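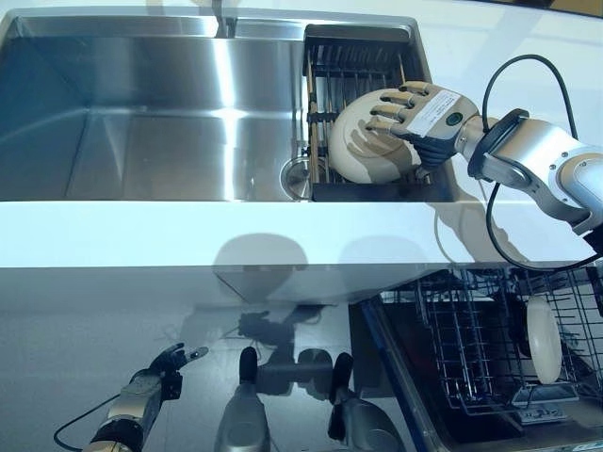
Ein heller Teller steht aufrecht im schwarzen Gestell neben dem Spülbecken.

Wohin geht der schmutzige Teller?
Eine Seite für neugierige Kinder aus der Reihe Lillano, Thema Küche

Du hast Nudeln mit Tomatensoße gegessen. Auf deinem Teller ist noch ein roter Rand, und vielleicht liegt dort auch eine Nudel, die du nicht mehr wolltest. Was passiert jetzt mit dem Teller? Er macht eine kleine Reise, und diese Reise wollen wir dir erklären.

Zuerst kommen die Reste weg. Man schiebt sie mit der Gabel in den Abfall. Große Stücke sollen nicht in den Abfluss fallen. Im Abfluss sitzt darum oft ein kleines Sieb aus Metall. Es hat Löcher, durch die das Wasser läuft, aber die Nudel bleibt oben liegen. Danach muss jemand das Sieb leeren. Das ist ein bisschen eklig, aber es geht schnell.

Dann gibt es zwei Wege. Der erste Weg ist das Spülbecken. Man lässt warmes Wasser hinein und gibt einen Tropfen Spülmittel dazu. Warum braucht man das Spülmittel? Fett und Wasser mögen sich nicht. Wenn du Öl in ein Glas Wasser gießt, schwimmt das Öl oben. Das Spülmittel hat winzige Teilchen, und jedes Teilchen hat zwei Enden. Das eine Ende hält sich am Fett fest, das andere Ende hält sich am Wasser fest. So nimmt das Wasser das Fett vom Teller mit.

Der zweite Weg ist die Spülmaschine. In ihr steht der Teller in einem Korb aus Draht. Unten drehen sich Arme mit kleinen Löchern, und aus den Löchern spritzt heißes Wasser. Die Teller müssen mit Abstand stehen. Wenn zwei Teller aneinander kleben, kommt das Wasser nicht dazwischen, und der Schmutz bleibt.

Neben manchen Spülbecken gibt es noch ein zweites, kleineres Becken. Man kann dort ein Gestell zum Abtropfen hineinstellen. Das Wasser läuft vom Teller nach unten, und die Arbeitsplatte bleibt trocken.

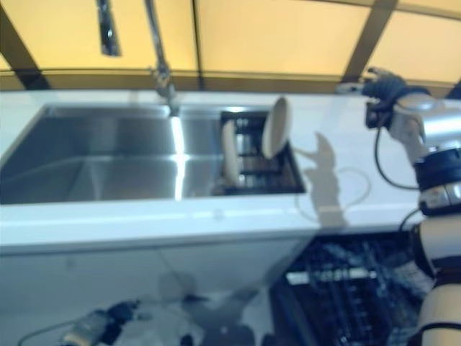

Warum stellt man Teller zum Trocknen hin und legt sie nicht flach?
Ein Teller ist in der Mitte tiefer als am Rand. Liegt er flach, dann bleibt in der Mitte ein kleiner See. Steht er aufrecht, dann fließt das Wasser ab, und die Luft kommt an beide Seiten.

Das letzte Wasser fließt nicht weg, es verdunstet. Das bedeutet: Aus den Tropfen wird Wasserdampf, den man nicht sehen kann, und er geht in die Luft. In einem warmen Zimmer geht es schneller als in einem kalten.

Versuch für zu Hause
Du brauchst zwei gleiche Teller, ein Abtropfgestell und ein Küchentuch. Frag bitte vorher einen Erwachsenen. Halte beide Teller kurz unter das Wasser. Einen Teller legst du flach auf das Tuch, den anderen stellst du in das Gestell. Nach 13 Minuten schaust du nach. Fühle mit dem Finger in der Mitte und am Rand. Schreib auf, welcher Teller noch nass ist.

Wörter zum Merken
Abfluss: das Loch im Becken, durch welches das Wasser wegfließt.
Abtropfen: wenn Wasser Tropfen für Tropfen herunterfällt.
Verdunsten: wenn flüssiges Wasser langsam zu Wasserdampf wird.

Auf der nächsten Seite: Wie kommt das warme Wasser in den Hahn?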